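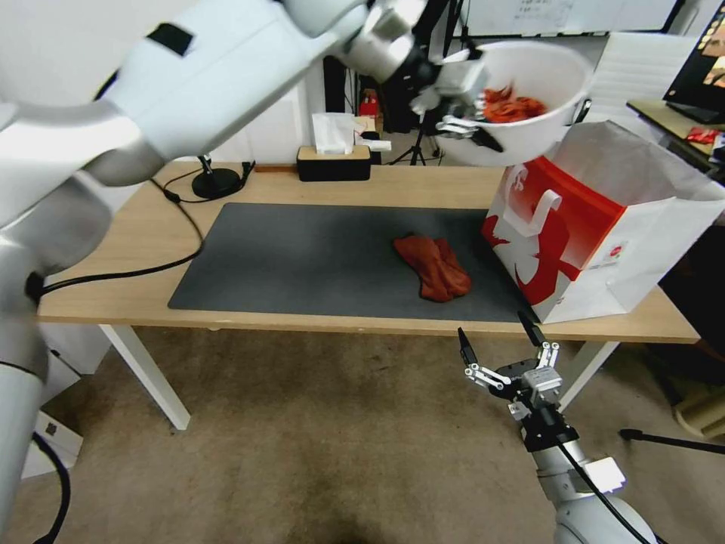 Crayfish Lunch at the Desk

Every July I get a craving for crayfish that will not leave me alone, and this year I gave in to it at work. Inmaculada Figueroa missed it and has been grumpy with me ever since.

I ordered from Lorente, the little place down the hill from us. They do them plain, garlic, or hot, and I got hot, because plain is for people who have a meeting after lunch (I did have a meeting after lunch, at 2, and I went to it smelling like a seafood shack). You can order by the pound and they'll ask you twice if you really want that much. Say yes! Every time I've gone for the smaller order I've ended up picking sadly at the last few claws and thinking about the ones I didn't buy.

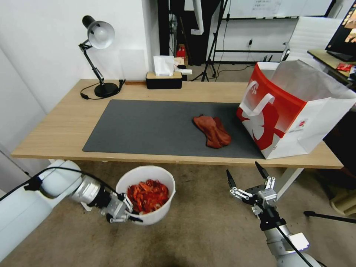

The desk, the big gray mat, the bag and the tissues. Lamp in the back corner as always.

I'm fond of that mat. It was bought for writing and keyboards and all the sensible things a desk mat is for, and by now I think it has seen more lunches than letters. It gives you a nice dark background too, so anything red on it looks terrific. The tissue box with the wood-look lid is another favorite of mine. Crayfish people will understand about the tissues. You go through them like crazy, and you always need one right when both hands are a mess and you have to pull it out with your elbow or your teeth.

A cloth is even better for the big wipe at the end. Mine is a reddish brown one, which is a very forgiving color around this kind of food – I would never bring out a white one again after what happened at the Gelbridge picnic. I still have that towel. It's used for bike chains now.

For the bowl, go wider and deeper than you think you need. I used to serve these on a dinner plate, and they'd slide off every time somebody reached across for a good one. Deep sides fix that.
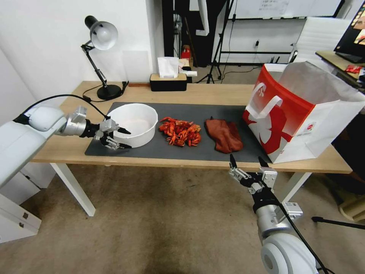 My other rule is that the claws are worth the trouble. Kisa from downstairs only eats the tails and leaves the rest, and I've stopped arguing with her because it means more for me. You crack the claw at the joint, wiggle the small half until it gives, and if you're lucky the meat comes out in one piece. If you're not lucky you get a thumb full of shell. I'm lucky maybe half the time.

As for sides, keep it simple. Bread to mop with, cold cucumber, something fizzy. I've tried making a proper dip and it was fine, but the sauce they come in is so good that I felt silly for chopping all that dill.
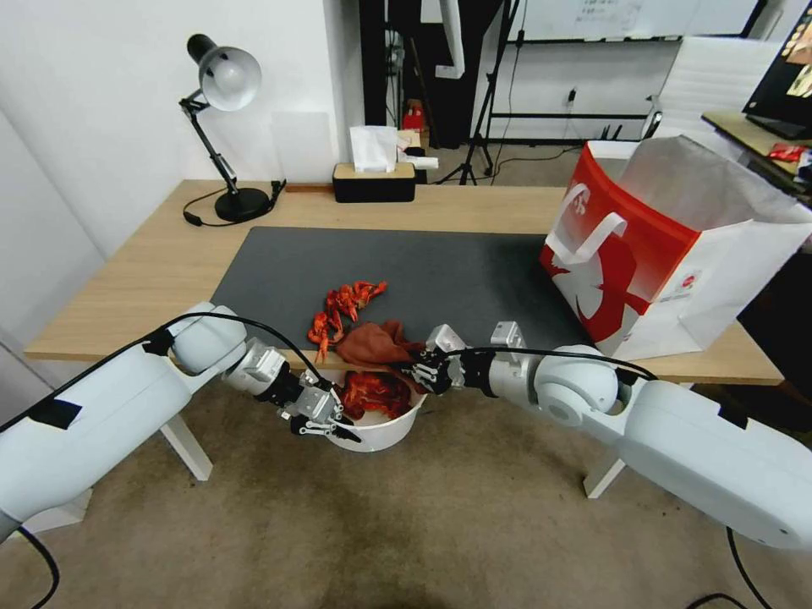
And please pick up before you go back to work, even if you're full and sleepy. Shells first, then wipe the mat from the back edge toward you, then go over it a second time with warm water and a drop of dish soap. Lemon on your hands helps with the smell, or at least you'll smell like lemon too. Hang on to the paper bag if it's a sturdy one with handles, they're great for hauling books.

More pictures when the corn comes in. Inmaculada, you're invited, bring bread.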